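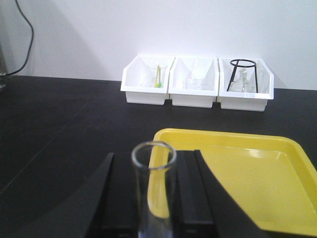 Narnura open-front bins in white, set side by side for small laboratory glassware

Narnura Open-Front Bench Bins, White

The Narnura bench bin is a plastic storage bin with a sloped open front and a raised front lip. It is intended for teaching laboratories, preparation rooms and school science departments where small glassware must be kept within reach of the work surface. Bins are supplied singly or in cartons of 10.

Description

Each bin is molded in one piece with a flat rim and a rectangular base. The open front allows items to be seen and removed without lifting the bin. The lip holds contents back when the bin is drawn forward along the bench. The white finish matches the other items in the Narnura bench range, including the Plitow drying tray and the Żak label holder, both sold separately.

Recommended Use

The bins may be used on a bench, on a shelf or in a fixed cupboard. For bench use, place them against a wall with their sides touching, so that they support one another and do not shift when an item is taken out. A simple division by type of item is advised:

Beakers with their stirring sticks
Small beakers alone
Tripod stand, with the flask that is used with it

Tall items should stand toward the back of the bin. A tripod stand may project above the rim - this does not affect the stability of the bin on a level surface. Glassware should be clean and fully dry before it is put away. Do not place hot glassware in the bins.

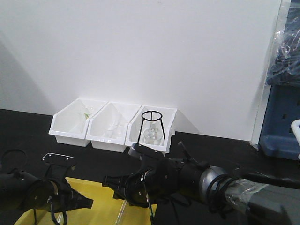
Three bins against the wall on a black bench top, with a wire tripod stand and conical flask in the bin at right

Glassware, stirring sticks and stands are not included.

Care

Wash by hand in warm water with a mild detergent. Rinse and allow to air dry. Abrasive pads will dull the surface. Bins with a cracked rim should be withdrawn from use with glass.

Ordering

Orders are accepted from schools, colleges and registered laboratories. The minimum order is 5 bins. Orders of 300 bins or more are quoted individually and are shipped from the Neditz warehouse on pallets. Unused bins may be returned within 30 days of delivery in the original carton.

The bench range was revised in April. Earlier bins remain compatible with current label holders, but the older clip-on dividers do not fit the present rim and are no longer stocked.

Institutional accounts: Krisztina Kun
Technical questions and replacement parts: Yusri Setiawan

Page last revised 2024-08-09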